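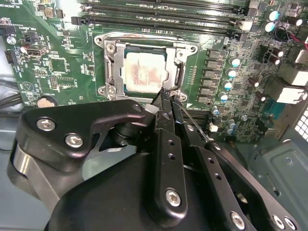
Der Stidach ist ein Greifer-Bausatz der Firma Jundis, gedacht für Werkstätten, die alte Rechner zerlegen oder prüfen, und ich schreibe hier (mit Vergnügen!) auf, was ich darüber weiß. Er gehört an den Arm eines kleinen Tischroboters und hat zwei schmale Finger, die über schwarze Gestänge laufen. Wie eng es auf so einem Mainboard zugeht, sieht man am Prozessorsockel: Die Fingerspitze sitzt unten rechts an der Ecke, der dünne Hebel läuft gleich an den Fingern vorbei, und die Knopfzelle liegt auch noch direkt davor.

Geschichte
Entworfen hat ihn Dymphna Sheehan in Killelora, die erste Serie kam im Januar heraus. Davor gab es den Heffernan, der war mir immer zu klobig.

Lieferung und Preis
Der Bausatz kostet 2364 Euro, mit Kamera fürs Handgelenk 3061 Euro. Drin sind über 26 Schrauben, und ich habe natürlich gleich eine unter die Heizung rollen lassen. Der Aufbau hat mir richtig Spaß gemacht, nur die Anleitung ist arg knapp, und Ersatzspitzen muss man extra bestellen.

Siehe auch: Handgelenkkamera, Parallelgreifer

Suche Suchbegriff eingeben Los
Startseite Artikel A–Z Bausätze Werkstatt
Kontakt | © Greiferlexikon | Nach oben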